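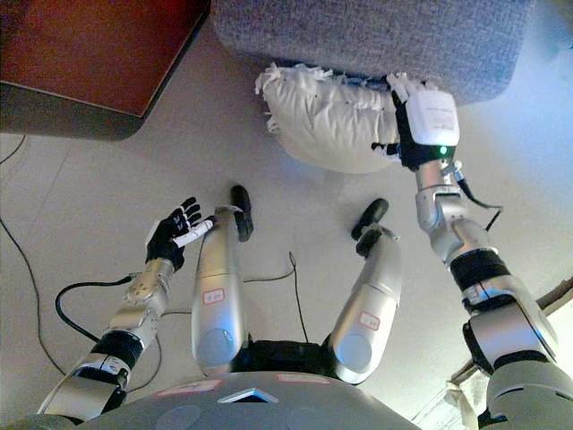 *The white pillow with the fringe, at the grey sofa. View from the robot's own head.*

September, after supper

I promised to myself that I will write in this book also about the job, and not only about the garden and my knee. So today it is the job.

I am housekeeper at Prustside now for 6 years. It is furnished suites for people who stay one month or longer, and we are a small team. Since the spring we have the robot from Wuten. In the office they call it Ellis, because this was the name on the delivery papers, and I call it Ellis too when I am in a good mood. When I am not, I say "the machine".

My new title is Housekeeping and Robot Support. On the payslip it is still only Housekeeping.

This morning the practice was pillows. The robot was down low on the tiles with its legs straight in front, and its right hand had the pillow by the corner, with the fingers curled over. In the other hand was a small white stick. I stood behind with the tablet and marked each try in Busex as good, half good or no good. Half good is the one which gives me a headache. If the pillow is on the sofa but the fringe is folded under, what is it? I asked this in the meeting and got three different answers, so I decide it for myself. Folded fringe is half good.

I can put a pillow on a sofa without to think about it. To explain it to somebody is another matter. You give it a small hit from the side, you pull the corner, you look from the door how the guest will look. I wrote all this down in my notes for the technician and it took one page and a half. He was very polite and said it is useful. I was proud the whole way to the bus, I must admit it.

Busex shows a number on top of the screen and today it was at 1,176 tries for our building. I did not know if I should be glad or tired.

What changed the most is my body, I think. Before, I had 2 floors to do and my back knew every stair of them. Now I have mornings where I hardly bend down, and my back is thankful, but my eyes burn from the tablet and I come home tired in a different way. I sleep worse. I miss also the talking. When we made the beds in pairs we were talking all the time, about the kids and the price of groceries and who saw a raccoon in the garbage. With the tablet you must watch. If you look away you miss a try and then the record is wrong.

The younger girls like it more than me. One of them wants to take the course at the college and I told her yes, go, apply before it is full. For me I don't know. The manager says no hours will be cut before the new year. She said it kindly, but I noticed the words "before the new year", and my colleague at the sink noticed them too, we looked at each other.

I will ask for the payslip to be corrected. If I do the robot support, it should stand there. I have written the email already in my head, tomorrow at lunch I will write it properly and check the spelling two times.

Must remember: new batteries for the kitchen clock, and call the dentist before 9.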